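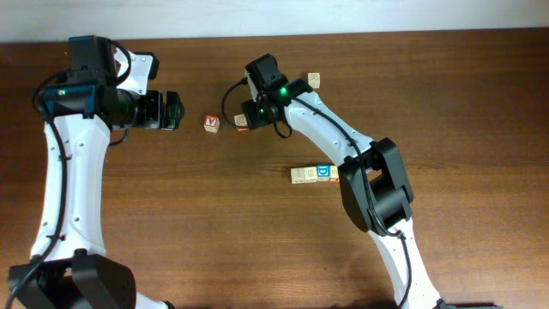 Brilis Listening Cards, Starter Box

Ages 3 and up. 70 cards, one cloth bag, no batteries, no login, no cheerful voice that starts up by itself at two in the morning.

Brilis is a card game for children who are not reading yet but have plenty to say. One player draws a card and makes the sound on it (a kettle, a goose, a grown-up looking for keys). Everyone else guesses. After a few rounds you swap in the story cards, and the children have to string two sounds into a tale. Most of these end with the goose winning.

Uliana Shevchuk wrote the first set for her preschool class in Wakdale, where it was tested on children who would walk away from anything dull without a word of apology. The cards they walked away from are gone. The drawings are by Usman Memon, who redid the goose several times after complaints that it looked too friendly. 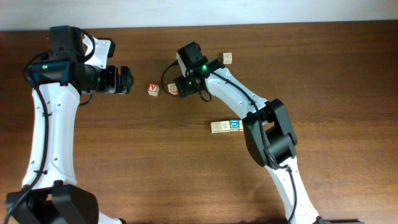
Wooden alphabet blocks on a tabletop.

What's in the box
Sound cards and story cards, rounded corners
Rule sheet, one side of the page
Cloth bag with drawstring

Players: 2 to 6
A round takes some 3 minutes, or until somebody needs a snack

Care: cards wipe clean with a damp cloth. Jam comes off. Permanent marker does not - we have tried.

The Ashworth add-on (farm and weather sounds) fits in the same bag and is back in stock from 27th November. The Istham add-on has trucks. If you own a child who likes trucks, you have stopped reading and ordered it already.

Missing a card? Write to us with the name printed on the back and we'll mail a new one free. Check under the couch first.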